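Plikden Tabletop: Bottle and Dish Rack Set

Plikden Tabletop is a small collection of pictures of everyday things on a table. This part covers the drinks bottle, both lying down and standing up, and the dish rack that shares the table with it. It was put together at Priltside for people who need pictures of clear plastic objects in ordinary positions. Clear bottles are easy to find in product photos and much harder to find as they sit on a kitchen table or counter.

The set holds 318 pictures. It is released in 2 folders, "lying" and "standing", named for the position of the bottle. A picture goes in one folder only. If the bottle is leaning or held at an angle, it is filed under whichever position it is closer to, and the row in the index file has the word "tilted" in the notes column.

What is on the table

The main object is a clear plastic drinks bottle with a blue label and white lettering. The cap is white and blue. In the lying position the bottle is more or less flat on the wood-grain tabletop, with the cap pointing to one side. A wire dish rack is also on the table in this group. The rack is labeled as its own object and should not be treated as background.
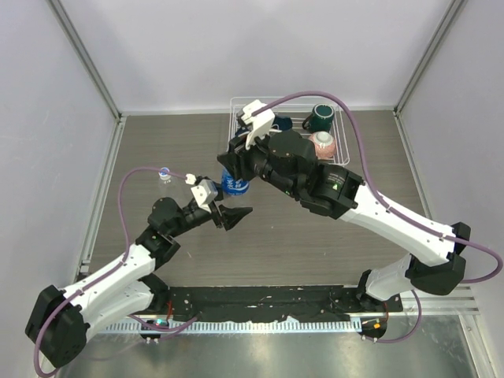

Standing position

The standing folder is the simpler of the two to work with. The label is easier to read, and the cap is at the top where a detector would expect it. The part that still causes trouble is the clear plastic under the label, where the tabletop shows through and the outline gets weak. We drew the outline down to the base in every case, even where the annotator had to go by the shape of the bottle and not by a visible edge. If your method depends on strong edges, expect it to stop at the bottom of the label.

Readers who want to use the label text should know that it is in Chinese. We have typed it out for pictures where all the characters can be made out, and left the field blank for the others. We did not translate it. 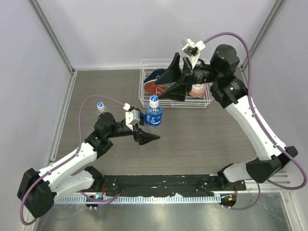 Bottle standing upright, white cap with blue top, Chinese characters in two rows on the label.

Labels

Each row in the index file has these fields:

file: name of the picture
position: lying or standing
bottle_outline: points around the whole bottle, cap included
cap_outline: points around the cap alone
label_outline: points around the printed label
rack_outline: points around the dish rack, blank if the rack is not labeled
label_text: typed characters, or blank
notes: free text, mostly short

The outlines were drawn by hand in Brastano and exported as plain text. Where something passes in front of the bottle, the outline follows only what can be seen. Hidden parts are not guessed. The clear base is the one exception, as described above.

The rack outline goes around the outside of the wire shape. Gaps between the wires are counted as rack. We tried outlining single wires in February and dropped it after a few pictures, as two annotators could not agree on where one wire ended.

Known problems

The shoulder of the bottle is transparent and the outline there may be off by a few pixels. Labels on the lying bottle wrap around the side, so the typed text may be only part of what is printed. There is one tabletop and one style of bottle, so this set is too narrow to train on alone. It works better mixed in with other kitchen pictures.

Changes

Thu 12 May: fixed the cap outlines in the lying folder, which had been saved in the wrong order. Blank label_text fields are now empty instead of "none".

Use

Free for study and teaching. Please cite it as "Szewczyk, Plikden Tabletop, Bottle and Dish Rack Set". Corrections to outlines are welcome. Send the file name and the field that is wrong, one per line.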